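Data collection working group, Rornley site – minutes, 10/5/22
Filed under: Meetings & Minutes | 2 min read 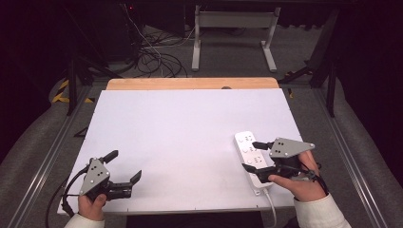 One member replied that the power strip task was too easy and that a model trained on it would learn the board and very little else. The chair asked for this to be minuted.

1. Power strip task. 16 takes were recorded with the hand-held grippers and 13 were kept. Wendier wants more of the same. The group was not convinced. No one could say what a further batch would teach the model that the first did not. Agreed to vary the angle of the strip and the starting place of the hands before recording again.

2. Labels. Tiongson's labeling tool marks a take "good" if it ends on time. Several members objected – a take can end on time and still be a bad grasp. Labels to be checked by hand until this is fixed.

3. Bikik proposal. Bikik claims 10 takes per task will be enough. No test results were attached. Deferred until they are.

4. Cables. Complaint that gripper cables pull on the wrist in long sessions. Sessions capped at eight takes per person for now.

Next meeting: to be set once item 3 has some numbers behind it.

Contact the group | © 2022 Rornley | Back to top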